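The Tray on the Counter

How a small town keeps its hens, its shop and its patience

By Chrysoula Zervas

When I came to live in Bridcombe, I did not know that a person could have strong opinions about eggs. In the city where I grew up, eggs were a thing from the supermarket, and I could not tell you if the ones in my fridge were white or brown. Now I know eleven households by the colour of their shells.

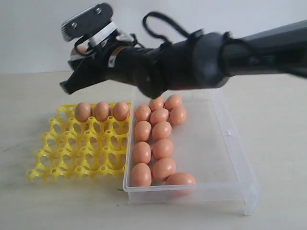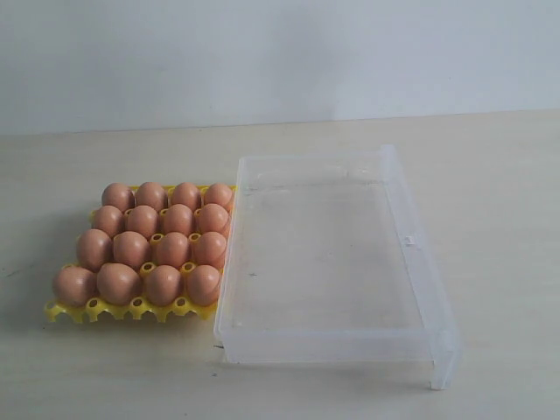
Brown eggs in a yellow tray, with a clear plastic box beside it.

Food and Country Desk

Bridcombe is a town of 871 people, if you believe the sign at the bridge, and the sign is old. It has one general store, one bakery which opens when the baker feels well, and a hall with a tin roof. The nearest town with a proper supermarket is Goncombe, 29 kilometres away over a road that floods in winter. For most of my neighbours this distance is the reason they began to keep hens, and for some of them it is only the excuse.

The store belongs to the Hakim family and everybody calls it simply Hakim's. On the counter, to the left of the till, stands the tray. People with hens bring their spare eggs in the morning, before nine, and put them in the tray. People without hens buy them. The store takes a small part of each sale and the rest is written in a green exercise book, one page for every household. At the end of the month you can take your money, or you can take it in flour, tea, kerosene or whatever you are short of. Most people take it in groceries. Old Mr Hakim told me that in his father's time it was always groceries, and that to ask for coins was thought a little rude.

I wanted to understand how such a system stays alive, so I asked if I could spend some mornings in the store, from seven o'clock, when the lights go on. They gave me a stool beside the freezer and, after the second morning, a broom.

The first thing I learned is that eggs are not the same all year. A hen needs long days to lay well. In spring the tray is filled before eight and a second one must be found, and the price falls, and every kitchen in Bridcombe smells of custard. In the dark part of winter a household with six hens may bring two eggs in a week, and those are spoken for before they reach the counter. There is a waiting list then. It is written at the back of the green book, upside down, so that it does not mix with the accounts.

The second thing I learned is about washing. I had believed that a clean egg is a washed egg, and I said so in front of three customers, which was a mistake. The shell has a thin natural cover that keeps bacteria out, and if you wash it carelessly you take this cover away. A woman in gardening boots explained it to me quite slowly, as you explain the traffic lights to a child. You keep the nest clean, she said, and then the egg is clean. A little straw dust you brush off with a dry cloth. A very dirty egg you keep at home, and you cook it the same day for yourself.

Then there is the question of which end goes down. Pointed end down, always, because the air pocket sits at the round end and should stay at the top. I have watched customers turn another family's eggs in the tray without saying one word, and go on with their shopping.

Trouble comes also, of course. Some years ago a new rule arrived about marking the eggs for sale, and half of the households stopped for a season because they were not sure what was asked from them. The younger Hakim daughter drove to Goncombe, sat in an office for most of a morning, and came back with the forms and a set of small rubber stamps. She filled in the forms at the counter with each keeper, one by one. Two families never came back to it. They still keep hens but they give the eggs to their relatives.

The fox is the other trouble. There is no keeper in Bridcombe who has not a fox story, and the stories are told with much respect for the fox. The worst happened up on the ridge, where one family lost 18 birds in a single night through a door that was closed but not latched. They waited a full year before they bought new ones. During that year, I was told, somebody left half a dozen eggs on their step every week. When I asked who it was, people became interested in the weather.

What do they feed them? Here opinions divide again. Some use only the layer pellets that come in the brown sacks. Others mix wheat with kitchen scraps and a handful of shell grit, and they will tell you that their yolks are darker, which is true, and that they taste better, which I could not confirm with my eyes closed. One retired couple plants a row of silverbeet only for the hens. They call the row Trulley, after a nursery that once stood on their land, and nobody in the family is allowed to pick from it.

I asked many people if they earn anything. The answer was a laugh. One keeper showed me her sums for the year: she had spent 800 dollars on feed, fencing and one visit from the vet, and she had got back a little less than this in tea, sugar and lamp oil. "But I had eggs," she said, "and I had somebody to talk to at half past seven." She then went out to argue with her neighbour about a gate.

In March, I got three hens of my own. They are brown, they are not very clever, and they sleep in a house which I built from an old wardrobe. For the first weeks they gave me nothing at all. Then one morning there was an egg, rather small, lying in the corner under the coat hooks and not in the nest that I had made so carefully.

I ate it, I admit, standing up. The next ones I carried to the store in my hat, pointed end down as well as I could manage. Miss Hakim opened the green book, turned over to a clean page and asked me how to spell my surname. She wrote it wrong and I left it so.

Hakim's store accepts eggs every morning until nine. New keepers should ask at the counter for a stamp and a page in the book.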